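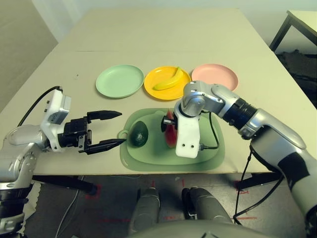 Marwan Ghanem wrote on 7th June:

> I still don't see why we need two temperature zones at Nesbridge. The
> store holds 400 liters of air with the shelves in, the fan is on all
> the time, and the Jillis log shows no real gradient from top to bottom.
> Set everything to 56 F and leave it. Bananas don't chill at that
> temperature, and the rest will keep well enough for the few days we
> hold it. The second zone means a second controller, another probe and
> more wiring for whoever inherits this.
>
> Also, can someone explain the sawtooth in the log after every door
> opening? It looks like the compressor is hunting.

I'll take the sawtooth first, as it affects how far the rest of the log can be trusted.

The compressor isn't hunting. The Platura controller has a fixed minimum off time, and the door switch resets it. If the door opens shortly after a cycle ends, the timer starts over and the air warms past the upper limit before cooling is allowed again. The next cycle then runs long and overshoots on the low side. You get one large tooth and a few smaller ones as it settles. In the raw file, the door column goes high just before each large tooth, with no exceptions that I could find in the September data or in the current run.

The fix is to take the door switch off the timer input and wire it to the alarm input only. The terminal block is labeled for this. Leave the minimum off time itself alone. It protects the compressor and should not be shortened to make the graph look better.

On the zones: the gradient you describe is an air gradient. The Jillis probe hangs in the return air and reads what the fan mixes. Fruit in a full crate in the middle of a stack can be warmer than that for a long time after loading, first from field heat and then from its own respiration. I would not use the return air reading as evidence that one setpoint suits everything in the box.

The bigger issue is the range of the crops. 56 F is a reasonable floor for green and turning bananas. Below it the skin goes gray and the fruit doesn't ripen properly afterward. Hard avocados are better off colder than that if you want to hold them, and once they have softened they can go colder again. At banana temperature they will keep ripening, more so with ripe bananas in the same air giving off ethylene. Whole watermelon is happy close to the banana setting but is sensitive to ethylene and goes mealy. Cut watermelon is a food safety matter and belongs in the ordinary refrigerator, whatever we decide here.

So a single zone at 56 F is safe for bananas, wasteful for avocados, and only good for whole melons if nothing ripe is stored next to them. The second zone separates the air as well as the temperature, and I consider the air to be the stronger argument.

If the list still wants to avoid a second controller, the cheaper version is:

1. Keep one zone at 56 F for bananas and anything else that chills.
2. Hold no avocados there beyond what is wanted ripe in the next few days.
3. Move whole melons to the cellar shelf. It sits at 16 C on the dial thermometer, warmer than I'd like but fine for short holding.
4. Vent the store each morning with the fan on and the compressor off.

I could live with that for this season.

One note on the probes. The Mạch board reads 16 channels and we use very few of them, so a second probe costs us only the cable. Whichever way the zone question goes, I'd like one placed inside a loaded crate, with the tip between fruit and not touching the crate wall. Calibrate it in an ice slurry first, well stirred, and write the offset on the cable tag as well as in the config file. The last offset was only in the config file and was lost when the card was replaced.

I haven't got a usable ethylene number for the store. The tubes I ordered are the wrong range and will sit at the bottom of their scale. If anyone has low range tubes left over, please mail me off list.

Marwan, can you send the config file as it stands today, before the door switch is rewired? I want a copy from before the change.

Filipa Barreto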